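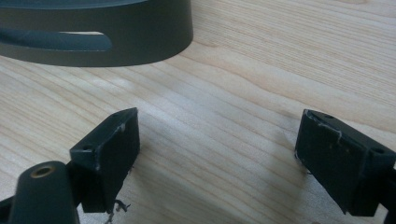

Ulten Mikkelsen

September 7, 2025

Readers have asked for an assessment of the Flutix handset, which I have used as my only telephone since April. It weighs 168 grams and fits comfortably in a coat pocket. The 3000 mAh battery lasts a working day, provided that video is kept to a minimum. A full charge takes about 65 minutes. Calls were clear throughout Dastumport, although the signal dropped twice at the ferry terminal. A further note will follow once the next software update has been installed.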